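Thread on sorting the chopstick drawer, because I said in July that I would and it is now done.

We moved to the place on Mahawong in spring and the utensil drawer came over in one piece. I lifted it out of the old kitchen, put a towel over it, and slid it into the new one. So nothing got sorted. Everything that was a mess there was a mess here.

The problem is mostly chopsticks. We own a lot of them and very few still have a partner. Some came in gift sets, some from takeout places that give you the reusable kind, some were here before me.

I took everything out at 7 in the morning before anyone needed the kitchen. Total for chopsticks was 43. An odd number, so I already knew how part of this would go.

First pass was color. Reds in one pile, greens in another, plain wood in a third. This is less useful than it sounds. Red covers at least four different sets in our house, and they only look alike until you put them next to each other.

Second pass was by length. Stand them on the counter, hold them in a bunch, and the short ones drop out of sight. The kids' ones are 18 cm, so those were easy to pull.

Third pass was surface. Smooth, ridged, textured. Close your eyes and run a thumb down each one. I found more pairs this way than by looking.

After three passes 39 were settled, either paired up or moved to the cooking jar. The plain wood ones with scorched tips all went to the jar. They are fine for turning bacon and don't need to match.

The jar is an old Geltar pickle jar, the big size. Label never came all the way off. It holds long things upright and it's heavy enough not to tip.

Then soup spoons. I keep the ceramic ones separate from the metal because they chip when the drawer gets shut hard. They used to sit loose on top of everything. Now they have the front slot with a folded dishcloth under them.

For the drawer itself I bought the Flukby tray, the one that expands sideways. It was 8 dollars at Mirkard. The long compartment fits chopsticks lying flat with a little room to spare. The short ones are too short for forks, so measure your forks first.

Someone asked last time how I decide what stays. If it's warped, it goes. If the coating is coming off, it goes. If it's single but I like it, it stays one more year.

The last lot before it went back in the drawer, on the planet tablecloth:

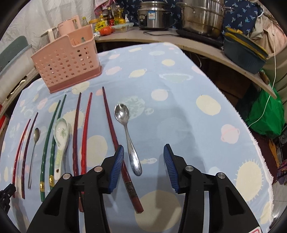

flukby_drawer_diary

The dark green two with the gold bands are the ones I was happiest to see side by side. I had them down as lost.

The reds are the hard part. The bright ridged one and the thin glossy one are not a set, whatever they look like in a dark drawer. Same with the maroons. The long one has small characters printed near the end, so that's what I'm checking for if another turns up.

White soup spoon with the green flowers is staying. It has a small hole near the end of the handle, so it could go on a hook if I ever put hooks up. The slim silver spoon is the one I use for jam jars - long handle, small bowl.

Next is the drawer under this one. Lids. I'm giving that a whole afternoon.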